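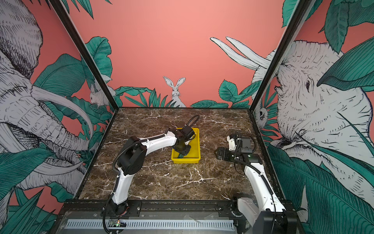 Print this article | E-mail this article

Vainio returns to the bond market

17/07/2020

Vainio, the building materials group, will this month ask investors to refinance a bond that falls due next year. The new notes are expected to raise 200 million euros over six years, according to the terms circulated to lenders, with an option to increase the sum by a further 100 million if orders allow.

The group last borrowed in this way to pay for its purchase of Gurko, a quarrying business whose margins have since narrowed. Holders of the existing notes will be offered a cash price slightly above par.
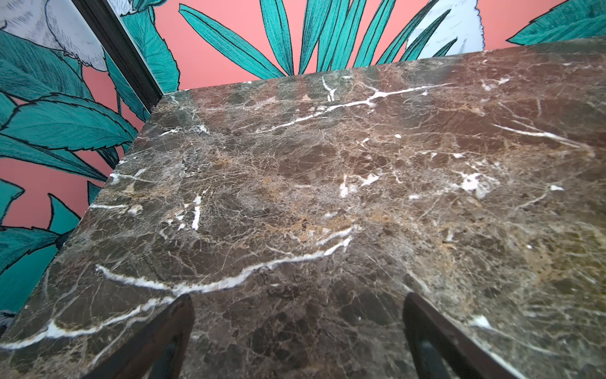

A test of appetite

Bankers regard the sale as a guide to demand for unrated industrial borrowers, few of which have issued since the spring. Stikville, a smaller competitor, withdrew its own offering when buyers sought a higher coupon than its board would accept. 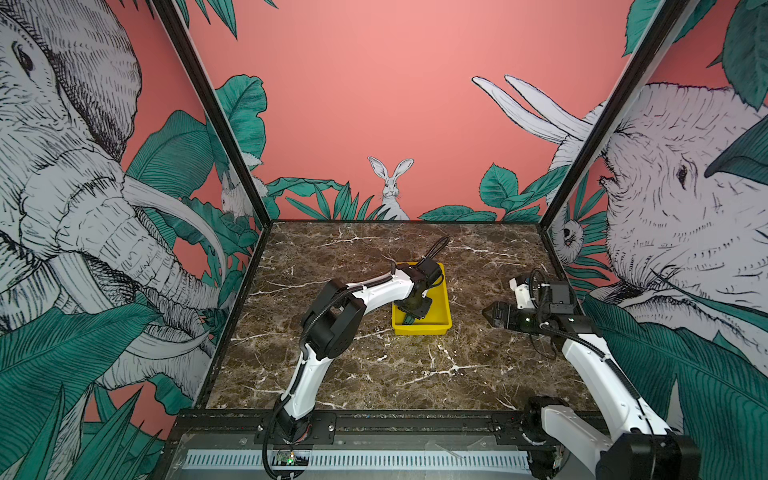
Vainio's case to investors rests on its finished stone division, which supplied 84 per cent of operating profit last year. Demand for kitchen and bathroom surfaces has held up better than that for structural products. Dark brown marble with white and tan veins, of the sort used for the tabletop shown here, commands a higher price than plain stone, and the group intends to direct most of its capital spending to such lines.

Lenders have nevertheless asked for firmer limits on dividends. The draft terms would suspend payments to shareholders should net debt exceed an agreed multiple of earnings,

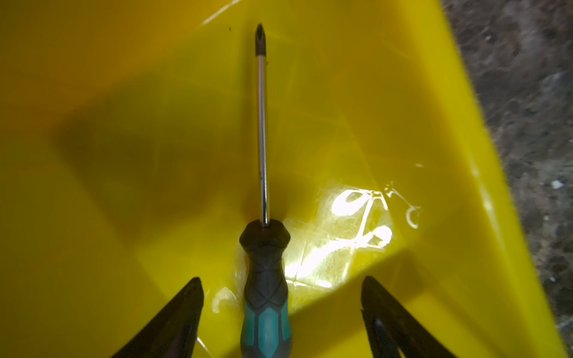

and would require the proceeds of any large disposal to be applied first to repayment. Konanar, the largest shareholder, has indicated that it will support both conditions. The books are due to open once half-year results have been published.

Print this article | E-mail this article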